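Moving with an elderly parent: what to pack last?
Forum: Home and Family > Moving House
Page 1 of 1

WantingL
Joined: February 2019
Posted Jan 22, 2024

Hello everybody. We will move my father-in-law from his apartment to our house in Rultwood next month. It is 157 miles by road, so we can't go back for a forgotten thing. He is 81 and he is clear in the head, but he gets very upset when he doesn't find his objects in the usual place. My husband wants to pack everything in two days with many friends. I want to go slowly, one room each weekend, and leave the bedroom and kitchen for the end.

My questions are these:

1. What do you pack at the very last?
2. Do you let the parent sort his own papers, or do you do it behind his back? (I don't like this second way, but my sister-in-law says it is the only way.)
3. Is it worth paying a moving company to do the packing also? We have a price from Bristenard, 2,000 dollars with packing. Without packing I still wait for their answer.

Please excuse my English, I try to write it correctly.

--

oldmapcase
Posts: 2

Pay them. I moved my mother with only cousins to help and my back is still not the same. The packing people are fast and they bring their own boxes.

--

Muchen_Kong
Moderator

Welcome, Wanting. I moved both my parents, in different years, so I can compare a little.

With my father we did it fast. He sat in a chair in the middle of the living room and people were taking the pictures from the walls around him. He said nothing the whole day and then he was angry with me until spring. With my mother we went slowly, and she complained every weekend, but when she arrived she knew what was in each box. I prefer the complaining.

About the papers: please don't do it behind his back. You can make three piles with him: keep, ask, throw. The "ask" pile goes in a box and travels with you. After some months he will probably allow you to throw half of it.

--

Shaohua T.

I have to disagree with Muchen on the slow way. For some old people it is five weeks of living in a half-empty apartment, with echo, and boxes in the corridor where they can fall. My uncle Jianguo tripped on one such box and bruised his whole arm. If we had packed in two days he would have slept at our place meanwhile and never met the box.

So my advice is: take the parent out of the apartment first, then pack fast. Send him to a relative for the weekend. He comes directly to the new house and his bed is already made.

--

WantingL

Thank you for all answers. Shaohua, I am sorry for your uncle. But my father-in-law would never accept to go away while other people touch his things. He locked the door once when the plumber went down to get a tool.

--

Shaohua T.

Then he must choose a corner and all boxes go there, against the wall, never in the passage. And not higher than his waist, he will want to open them again. He will open them, believe me.

--

Muchen_Kong
Moderator

With this I agree completely. My mother opened the same box of winter scarves again and again. I stopped using the strong tape and only folded the flaps until the last evening.

--

Yuzhen Jiang

I am coming to this discussion as a person who moves people for work. I was four years with Nondberg and now I work alone. I don't do packing for money any more, only planning, so I am not selling anything to you.

Most families begin with the wrong end. They ask "what can we pack already?" and they fill boxes with the easy things, and then in the last night everything that is difficult remains: the medicines, the keys, the glasses, the phone charger, the hearing aid batteries, the folder from the doctor. All this goes in one plastic bag, and the bag goes in the truck by mistake. I have seen this more often than I want to say.

I ask my families to begin with the list of what is NOT packed. I copy my list, you can change it how you like.

What travels in the car, with the person

1. Papers
Identity card, insurance card, lease or house papers, bank card, the doctor's folder. Flat bag with a zipper. It stays on somebody's shoulder also at the gas station.

2. Keys
Old apartment, new house, mailbox, cellar. Put a paper tag on each one. The old keys will be asked for on the last day by the landlord and everyone will look in the wrong pocket.

3. Medicines
Go through them together at a table, before the moving week, with a shallow open box next to you. Take every container in the hand and read the label aloud. What is still in use goes in the car bag in its original bottle. What is expired goes back to a pharmacy that accepts it. Please don't pour the pills together in one jar to save space. Ask for refills early if he will change the pharmacy.

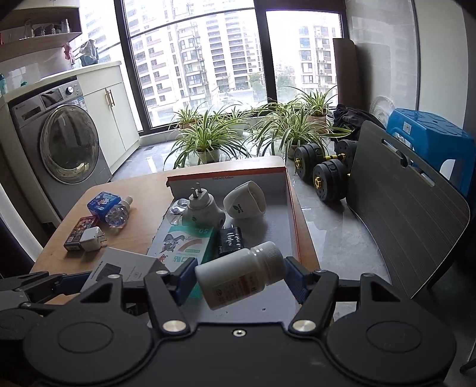

4. Glasses, hearing aid, teeth
One hard case for each, the spare glasses too. Write the name and a phone number inside the lid.

5. First night
Pajamas, slippers, towel, soap, his own pillow, a night light. The slippers should be the old ones. Do not buy new slippers for a move.

6. First breakfast
His cup, his spoon, the tea or coffee he is used to, bread, something to put on it. Also a small pot.

7. One thing he looks at every day
A clock, a radio, a photograph. He chooses it. It is the first thing that is unpacked in the new room.

About the price: ask Bristenard what happens if something breaks in a box that they packed, and what happens if it breaks in a box that you packed. With many companies these are two different answers. Get it in writing.

--

oldmapcase

Good list but number 3 will not work with my mother, she takes her pills by color and she doesn't let anybody read anything aloud to her. I just put the whole drawer in a bag and we sorted it in the new place.

--

Yuzhen Jiang

It can be done so, of course. I would only be afraid that in the new place everybody is tired and the drawer stays in the bag for weeks. If she doesn't like reading aloud, she can read and you can write. Many people like to be the one who reads.

--

Shaohua T.

I want to add the phone line to the list. We forgot to tell the relatives the new number and my uncle thought for days that nobody wished to speak with him.

And my father asks if the bed should be taken apart by the company or by us. He thinks the screws always disappear.

--

Muchen_Kong
Moderator

Put the screws in a small bag and tape the bag to the frame of the bed, on the inner side. Companies do this also but you have to say it to them.

--

WantingL

I printed the list from Yuzhen and showed it to my father-in-law yesterday evening. He took a pencil and made corrections. Under number 7 he wrote "radio" and then he crossed it out and wrote "Tian", which is the cat. I didn't think about the cat at all! Does anyone have experience with a cat in the car for so long? She is old also and she hates the carrier.

For the company, I called Bristenard and they say exactly what Yuzhen said: for the boxes that we pack ourselves they don't pay if something breaks. So perhaps they will pack only the kitchen glass and the big lamp, and we do the rest slowly. My husband agrees if he can have his friends for the last weekend.

--

oldmapcase

Leave the carrier open in the living room from now, with a blanket in it that smells of him. Don't wash the blanket.

--

Yuzhen Jiang

Yes, and ask the vet before you give her anything for the trip. In the new house she should stay first in one room with the door closed, the best is his room. It will be good for both of them. Please put a paper on this door, the men who carry furniture open every door they see.

--

Muchen_Kong
Moderator

I move the cat question to the Pets section also, there are more people there who know about long drives. This thread stays open. Wanting, please write to us after the move how it went with the boxes in the corner.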